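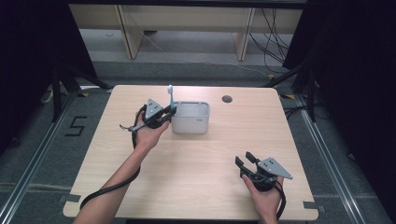 Viola Negri has been cleaning out other people's houses for 25 years. She started with her aunt's place in Sundstead, a three-bedroom with a full attic, and a neighbor who saw her loading the truck asked if she would do his mother's next. She has been booked ever since.

Most of her work comes from adult children who live out of state and have a closing date coming up. They tend to call late.

"They'll say, we have the weekend," Negri says. "And I ask how many closets there are, and it goes quiet. People don't know. They grew up in that house and they don't know."

She doesn't start with the photographs or the letters. She starts with the bathroom.

"You throw out the old aspirin, you wipe the shelf, you've finished a room before lunch. Then the kitchen drawers, then linens. By the time you get to the desk you've made a few hundred decisions and you're better at it."

Her boxes are all the same size, bought flat, and she labels them on two sides with a marker. Anything the family hasn't decided on goes into a box with a date on it. She gives that box until the following April. If no one has called about it, she calls them.

Her longest job was a house on the Ganero road that belonged to a retired piano teacher. It held almost 3,300 pieces of sheet music, most of them in grocery bags and some under the beds. The daughter, Elisa Donati, wanted every one looked at before anything left the house.

"I thought she was being difficult," Negri says. "Then we found her father's handwriting on maybe the fourth or fifth one. He'd written little notes to her mother in the margins. Turn here. Slower. Supper at six. So we looked at all of them."

Donati kept one bag. The rest went to a music school in Drastell, which sent a van.

Negri charges by the day and won't take a cut of what gets sold. She did that early on and didn't like what it did to her. "I caught myself steering a woman toward selling a clock," she says. "It was a nice clock. I'd have made 1,000 dollars. She wanted to keep it and I was talking to her like she was silly." She changed her rates that month.

She has opinions about furniture, and families don't always want to hear them. Big dark dining sets are hard to give away now. So are china cabinets. What goes fast is hand tools, cast iron, good wool blankets and, for some reason, sewing boxes with the thread still in them.

And her own house? She laughs at that one. There is a back room – she calls it the office – where the door doesn't open all the way. Her son has offered to help. She told him she'd get to it.

"I know exactly what I'd say to a client," she says. "Start with the bathroom. My bathroom's fine, that's the trouble."

Obinna Osagie, who has driven the truck for the last several years, will take over the bookings next spring. Negri plans to keep coming along for the first day of each job, then go home. She has already told him he packs glasses too tight.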